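Sewing & Fabric > Bedding > Care and Laundry

White sateen sheets come out of the dryer a crumpled mess

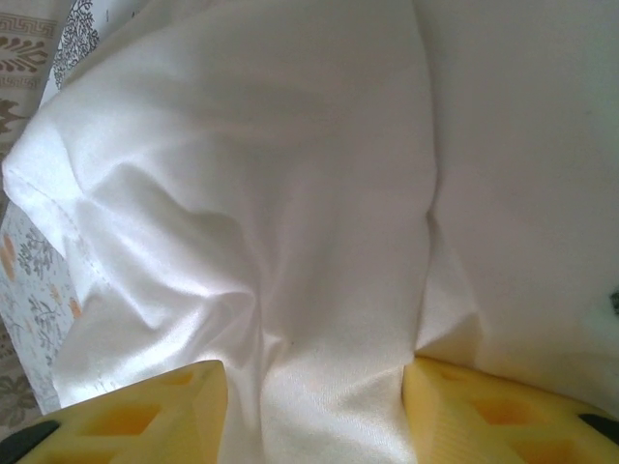
White fabric with a slight sheen, creased, stitched seam on the left

I finally treated myself to a set of white sateen sheets after years of whatever was on the shelf, and I love them so much! They feel wonderful and they make the whole bedroom look brighter. But every single wash day they come out with deep creases, and the stitching along the hem goes all puckered and wavy. The creases I can sort of live with (they relax after a night or two of sleeping on them) but the hem bugs me every time I fold the top sheet down.

I wash warm with the towels, then dry on high for 60 minutes. The label says 100% cotton. I'm in Lemundale, where the water is pretty hard, if that matters. I'd like to avoid ironing a whole king size sheet, but I'll do it for guests if that's what it takes. Has anyone found a routine that works?

Shares: 9

pressedandpleased

Oh, you are going to enjoy these sheets even more once you change two things! Get the towels out of that load. Towels are heavy, they wrap themselves up in a big sheet, and they dry at a completely different speed, so by the time they're done your sateen has been baking in a ball for half the cycle. Wash the sheets by themselves with plenty of room in the drum.

Second thing is the heat. Set the dryer to low and check at 30 minutes. Stop it, pull the sheet out, shake it hard and put it back in a different way around. Take it out for good while it's a tiny bit damp and put it straight on the bed, pulling the corners tight. It finishes drying flat and the big creases mostly vanish. Leave the blanket off for a while so the air can get to it.

For the hem, puckering usually means the thread and the cloth shrank by different amounts. You can tease a lot of it out by hand. While the sheet is damp, hold the seam at both ends of a short stretch and give it a firm, gentle tug along the line of stitching, then move along and do the next bit. I do mine in front of the TV and it's oddly satisfying. If you iron anything, iron only the top hem, on the wrong side, with steam. That strip is the part everyone sees and it takes no time at all!

Comments: 2

Uvville_quilter

Agree with the above about towels. I'd add that fabric softener is not your friend on sateen - it leaves a coating that dulls the shine. With hard water I use half a cup of plain white vinegar in the rinse now and then (never together with bleach). My oldest set is the Naqvi one with the wide hem and it still has a lovely glow to it.

Also check how the hem was sewn. If the stitches are very tight and tiny it may always ripple a little, whatever you do. I unpicked one of mine and resewed it with a longer stitch and a looser tension, and what a difference! Wash it a few times first, though, so all the shrinking is out of the way before you touch it.

linedryfan

Clothesline. Fold it over the line by the hems, smooth it with your hands, done. Mine come in smelling amazing in August.

Comments: 0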